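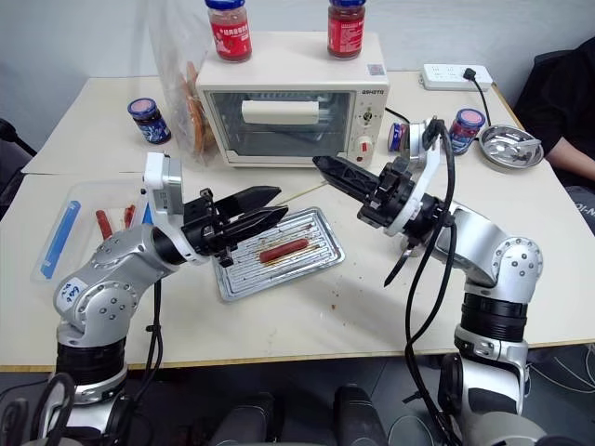 Hot dog station, bench 2. Tray in front, sausage box to the left, toaster oven at the back.

August 2021

Skewered sausage trials, setup notes. Continues from the May entry, where the sausages split along the underside and two of the sticks scorched at the tip.

Layout. Two light tables pushed together, oven at the back center against the wall, ridged tray in front of it, plastic box of sausages to the left. Ilari wanted the box on the right, but then the lid has nowhere to go when it comes off. Left it is. The seam between the tables still opens a little if you lean on the front edge. Clamp before the next session.

Tray. The corrugated one, replacing the flat Varkico tray. On the flat tray a sausage rolls as soon as the point touches it. With the ridges it should lie across or along a groove and stay put. Sticks go next to the sausage, parallel to it, so the next one can be picked up without turning it.

Skewers. Thin wooden ones, Puner, pack of 80. Of these 19 were rejected on opening (bent, or split at the blunt end). Rejects are in the drawer with the string, do not put them back in the pack. Sirkka soaks hers before use. I have left this batch dry to keep it comparable with May.

Skewering. Enter at the center of the end face and push along the axis. If the point drifts it comes out through the side about two thirds of the way along, and that sausage is written off. Oona gets straighter results by turning the stick slightly while pushing - try this on the second batch and record separately.

Sausages. Straight from the fridge they are stiff and take the point well. After 27 minutes on the bench they had softened enough to buckle in my check this morning. Keep the box closed between pieces and take out one at a time.

Oven. Temperature and timer by the two controls on the right-hand panel. The timer runs short: set to 60 minutes with nothing on the rack, the bell came early on both tries. Use the wall clock. The paper roll comes out of the oven before anything is switched on. Its place is the shelf under the window, and Lenni has been asked.

Cleaning. Crumbs and brown stains on the table to the right of the tray and in front of it. The crumbs brush off, the stains need the Ultex spray and a second wipe. Do the table before the tray or it all has to be done again.

To do:
Clamp for table seam.
Second tray, same ridge spacing. Siiri to ask the supplier.
Decide whether the sticks get trimmed. At full length they may touch the glass when the door closes - measure first.
Repeat the bench softening check with the lid on.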